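Grarnano frame kit with two arms – my review after a season of use

I bought the Grarnano kit in April, together with Kaja Jankauskaitė, for our shared workshop. It is a rail frame which goes around a table, plus mounting plates for two arms. We paid 300 for it, second hand, and four screws were missing.

The assembly took us 22 hours. The manual is translated badly, and I say this as a person who also writes in a foreign language. The drawing for the right base plate is mirrored, so please check it twice before you drill.

After this, I am mostly satisfied. The rails are stiff and the arms do not shake the table when they stop. Cable carriers run along both sides, and I would not like to work without them. On the left we still have a bundle of cables on the floor – my fault, I cut them too long.

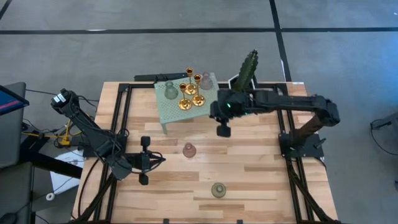
Last changed: October 11, 2019

For practice we use small decorative things. The green cactus is the easiest to hold, its ribs give the fingers something to press on. Glass vases are harder, and the gold candlesticks are hardest when they stand close together on the little perforated table. For them I made the closing speed much slower.

What I do not like: the clamps on the back rail need a very short key, and the spare one costs extra. Kaja would give the kit four stars from five. I would give the same, but the manual deserves one.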